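About Truler Walks

Truler Walks plans and leads guided walks in historic towns. The company was set up in Flultstead and still has its office there, on the first floor above the old corn exchange. Routes are researched, written, measured and led by the same small staff, and the written notes for each one are sold separately to people who prefer to walk without a guide.

The first route was a circuit of the Flultstead town walls. It remains in the programme as Route 1, although its course has been altered three times: once when the north postern was closed for repair, once when a footbridge was moved, and once when a reader pointed out that the bastion described at stop 9 was in fact a coal store. The current notes give the corrected attribution.

What we cover

Each route is built on a single subject that can be followed on foot. Fortifications make up the largest group, followed by market places, water supply, religious houses and trade quarters. A route has a fixed start, a fixed finish and a numbered list of stops. The numbers in the notes match the numbers on the map. Where a building can be entered, the notes say so and state whether a ticket is needed. Where it can only be seen from the street, the notes give the side of the street from which it is best seen.

There are 43 routes in the present programme. Flultstead has the greatest number, and Nasville the next. The remainder are spread across smaller towns that can be reached by rail or by a scheduled bus, as we don't publish routes that require a car to reach the start.

No route exceeds 16 stops. Earlier versions ran longer, and walkers reported that the last part was taken at speed or left out. Material that doesn't fit within the limit is placed in an appendix at the back of the notes, with directions for anyone who wishes to make the detour.

How a route is prepared

Work begins with the documents. We consult building accounts, rate books, parish records, surveyors' drawings and older printed guides, in that order of preference. Printed guides are treated with some caution. A date that appears in five guides may have been copied from one, and we try to find the first of them before repeating it.

A draft route is then walked in both directions. Distances are taken with a measuring wheel along the line a walker would follow, including crossings. Gradients, steps, loose surfaces and narrow pavements are recorded at the same time. The route is walked again in winter if it was first surveyed in summer, since foliage hides a good deal of masonry and shutters hide more.

The text is written after the second walk. Entries are kept to a length that can be read aloud while standing still in a public street. Architects and builders are named where a record supports the name. Where the attribution rests on style alone, the entry says "attributed", and where two accounts differ, both are given with their sources.
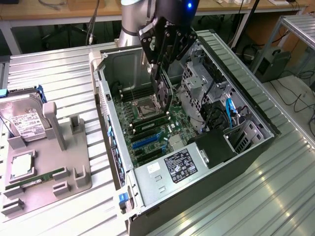 FLULTSTEAD, September

The Yeoman collection is now open to readers at our office. It was left to the company by a local family and consists of 512 sheets, mostly measured drawings of gates, sluices and wall towers in and near Flultstead, together with a smaller number of street elevations. The sheets are unbound and are stored flat in the order in which they were received. A typed handlist is available at the desk.

Readers may consult the collection on Wednesday afternoons by appointment. Pencils only may be used. Tracing isn't permitted, but copies can be ordered for private study. Several of the drawings show structures that no longer stand, among them the lower water gate and the outer arch of the south barbican, and both of these have been used in revising the notes to Routes 1 and 4.

People

Oda Grønli is head of research. She trained in building archaeology and worked on the recording of timber roofs before joining the company. She edits all route notes, keeps the bibliography, and leads the fortification routes in Flultstead. Her guide to reading the masonry of the town walls, with a plan showing the building phases, is issued to all new guides and may be bought at the office.

Guides are engaged by the season. Applicants are asked to submit a written account of one building, with references, and to lead a trial walk of four stops for two members of staff. Those who are accepted learn three routes in their first season. A guide isn't asked to lead a route until he or she has walked it twice with an experienced colleague and once alone.

The office handles bookings, map drawing and the sale of printed notes. Maps are drawn in-house to a common scale, with north at the top in every case except Route 22, where the street plan wouldn't otherwise fit the sheet.

Group walks

Public walks run from spring to late autumn. The start time is printed in the programme and is kept to. Parties are limited to fourteen people in Flultstead and twelve in Nasville, where the pavements in the tanners' quarter are narrower. Walks go ahead in rain. They are cancelled in high wind if the route passes along an open wall walk, and in that case the fee is returned in full.

Private walks can be arranged for schools, societies and firms. Schools should allow one adult for every eight pupils. A shortened version of Route 1, which stays at ground level and has benches at four of its stops, is available for groups who would find the full circuit too long. Routes with steps are marked in the programme with an S, and the number of steps is given in the notes.

Guides speak without amplification. Anyone who has difficulty hearing is invited to tell the guide at the start, and a printed copy of the talk will be provided.

Printed notes

The notes are printed on heavy paper and folded to fit a coat pocket. Each title is printed in a run of 1,000 copies. When a run is sold out the text is checked against any changes on the ground, and a new edition is prepared. The edition number appears on the back cover beneath the scale bar. Holders of an earlier edition can obtain a correction slip from the office free of charge.

Prices are the same for all routes, whatever their length. Sets are sold for Flultstead and for Nasville in a card sleeve. Booksellers should write to the office for trade terms.

Corrections

Readers' corrections are welcome and are acknowledged by name in the next edition unless the sender asks otherwise. Please give the route number, the stop number and the edition, and state the source on which the correction is based. Reports of closed paths, moved signs or new scaffolding are also useful and don't need a source. They are entered in a log that guides consult before each walk.

We don't give opinions on the age or value of private houses, and can't undertake family history.

Finding us

The office is on the first floor and is reached by a stair from the market place. There is no lift. Visitors who can't use the stair may ask for publications to be brought down to the ground-floor lobby, and arrangements can be made to see items from the Yeoman collection in the same place with a day's notice. The nearest bus stop is on the west side of the market place. From the railway station, leave by the town exit, follow the line of the wall with the ditch on the left, and enter by the second gate.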